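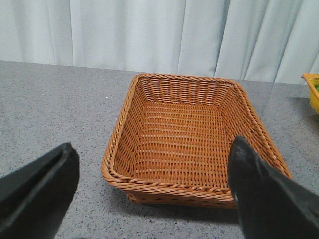 1/6 Viscombe Equipment Planning: notice for the October budget round
Departments requesting gripper arms for counter work should submit by the close of the round. One form per workstation, please.

2/6 The current allocation covers 19 arms across all sites. Requests beyond that number will be held for the following year.

3/6 Two suppliers remain under review, Ikonen and Tididero. Quotes must list spare finger pads as a separate line – last year they were folded into the service fee and could not be compared.

4/6 Test items for trials should be everyday goods. An empty woven basket with a braided rim is suitable. Please state the item and the counter surface on the form.

5/6 Each workstation may claim up to $1000 for mounts, cabling and wrist cameras. Claims above this need written approval from the Elen office.

6/6 Forms received so far: 326. Incomplete forms will be returned without review. Questions may be sent to the planning desk in reply to this thread.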